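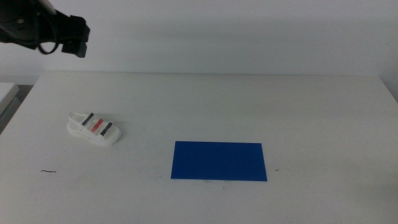 Course Notes » Party Systems » Unit 6

Leaving a party: the Skosholm case

Read this before the September seminar. Bring the ballot table from Unit 5.

Skosholm's regional council has 46 seats. After the last election the Lekitz list held a majority of 2, and then one of its councilors crossed to Stan, the smaller opposition party. The majority was gone — no vote of the public was needed.

Points to know:

Seat ownership. Under Skosholm rules the seat belongs to the member. Compare Kornutus, where a member who leaves the party must resign and stand again.

Local base. The councilor won the ward by 488 votes, with roughly 2,000 cast. How many of those were for the party label?

Timing. Most switches come in the last year of a term, when lists are being drawn up. This one came early.

Write one page: should Skosholm adopt the Kornutus rule? Use the definitions from Unit 2.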